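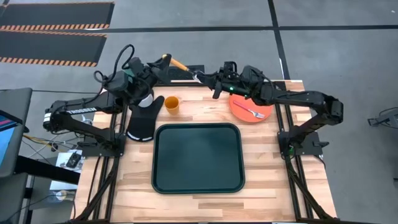 I promised an update on the handover work back in November and then went quiet, so let me make up for it. The short version is that we changed one thing about how we collect and train on two-arm demonstrations, and the numbers moved a lot more than I expected!

Some background for anyone new to the list. We're a small group in Birdale working on kitchen chores with a pair of tabletop arms: setting out a tray, moving cups and plates, passing a utensil from one gripper to the other. The passing part has been our headache for a year. One arm can pick up a spatula just fine. Getting a second arm to take it, without the two of them tugging at it like kids with a toy, is a whole other story.

Our old policy (we called it Elport, after a street I used to live on, sorry) learned from full demonstrations, start to finish. The trouble is that the handover itself takes up a tiny slice of each one. Most of what the network saw was arms traveling through open air, and it got really good at traveling through open air. Then the grippers would meet and it would let go too early, or both sides would hang on until the safety stop kicked in.

Fadime Tekin had the idea that fixed it, and I'll admit I argued with her about it for most of an afternoon. She wanted to go back through all 2,564 demonstrations, mark the stretch where the grippers are close together, and have training draw from those stretches far more often. I thought we'd break everything else. She also recorded 470 short extra clips that start with the utensil already in one gripper, with the tray, cup, plate and mitt shuffled to new spots between takes. Those take seconds each, so it was a pretty painless couple of days.

We ran the new version against the old one with the same arms, the same objects and the same starting layouts. Clean handovers went from 62 successes in 100 tries to 88. The reaching and placing didn't get worse, which is where I lost the argument. We did 3 training runs with different seeds and the gap held up in all of them – I was sure one would flop.

What still goes wrong: thin handles, mostly. If the receiving gripper comes in at a bad angle it nudges the handle sideways, and the giving arm reads that as a successful grab and opens up. Fadime thinks we need a better signal from the motor current at the moment of contact. I want to try a wrist view with a wider lens first. We have a bet on it, and lunch is at stake.

We're calling the new version Stundberg, and I'm writing up the marking procedure now so other groups can try it on their own recordings. If you have two-arm data sitting on a drive somewhere and you'd like to be an early tester, reply to this email and tell me what objects you used and how long your demonstrations run. The folks at Yüksel have already sent theirs over, and I'll share what we find in the next issue.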